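Kesora Home Helper – Set-up Guide
Section 4: Choosing and Marking the Practice Area

Before you ask Kesora to pick up a single sock, please take an evening to read this section through. Most of the calls that reach our Hidargate help desk in the first month come from owners who went straight to Section 6, and we quite understand the temptation.

4.1 What to expect

People ask us whether a machine can do the housework yet. Our answer is some of it, slowly, and in a room it has been given time to learn. Kesora is good at lifting single items off a floor and setting them on a shelf or table. It is fair at pairing shoes. Folding a blanket is still listed as a trial task in the Zergate app, and you should expect to finish the job yourself more often than you'd like.

During our home trials we logged 2,266 floor pick-ups, and 495 of them needed a person to step in. Soft things and see-through things gave the most trouble, so please be patient with both.

4.2 Marking the floor

1. Pick a room with a level floor. Low, flat carpet is fine. Deep rugs should be rolled up and put away.

2. Lay out a rectangle with tape, directly in front of where the arms will work. Press the corners down firmly.

3. Open the Zergate app, choose Rooms, then Add Work Box, and follow the prompts until you hear two tones. 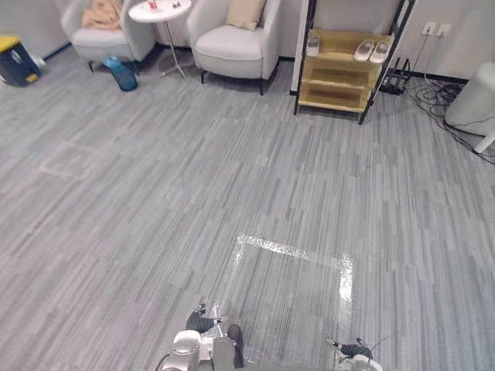 4. Put one item at a time inside the box and let Kesora try it 20 times before you move on to the next. It is dull work, we know – a cup of coffee helps – but the later chores go a good deal better for it.

5. When the single items are going well, start on the ordinary clutter of the room: slippers to the shoe rack, an empty bottle to the trash, a cushion back to its chair. Save each chore under its own name.

Note: If you move the furniture, run Add Work Box again. A chair shifted by a hand's width is usually forgiven, but a shoe rack on a different wall is not.

CAUTION: Keep power cords and charging cables out of the work box. The grippers cannot tell a cord from a shoelace, and they will pull on either one.

CAUTION: Keep children and pets out of reach of the arms whenever the status light is green.

4.3 Looking after the grippers

Wipe the finger pads with a barely damp cloth once a week, with the power off. Replace them after 2,000 pick-ups, or sooner if they begin to let go of things early. Spare pads are sold in pairs under the Avotiņš name and snap on without tools. After changing a pad, go to Section 5.2 and repeat the grip test before starting any saved chore.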